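Notes, 6/27/22 - house rules for home robots. TALK SLOW. 22 min incl. questions

**Open**
- thank Modupe Isah for the invite, say name of project (Plomwood) once, move on
- who here has a written rule for opening a fridge? wait for hands
- the Menmont draft has 21 rules. nearly all about people. good, but thin on the house itself

**Rules I'd keep**
- one person on the stop button, does nothing else. no phone
- say it out loud before the arms move
- idle arm stays low and away from the work
- cable check before every run, not every morning. Karim will argue, let him

**Rules I'd add**
- appliances: door fully open before any reach
- whatever the appliance stands on gets checked too. write it on the sheet
- floor walk, both sides of the robot, look under furniture
- finger pads inspected close up, good light. swap at first tear, dont wait for teh second

(skip Atemard story if past 15 min)

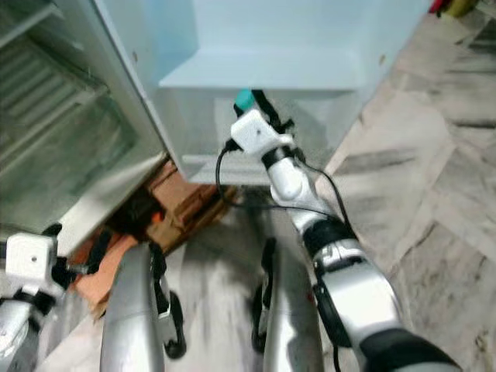
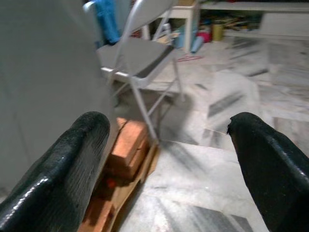 Floor walk is the one people fight me on. Takes too long, they say. Junhao timed it at about 400 seconds first go, fine, it gets faster. My point is who signs for it. Operator looks at the shelf he's reaching into, fair enough, so give the floor to someone else. Second picture, past the folding chair: thin red string or wire on the tiles, little bottle or tube on its side. That goes on the sheet as a fail, pick it up, sign, go again. Same picture, right finger, notch in the tip = swap under my rule. Then ask Nestor for the sign-off form, copies at the back table, questions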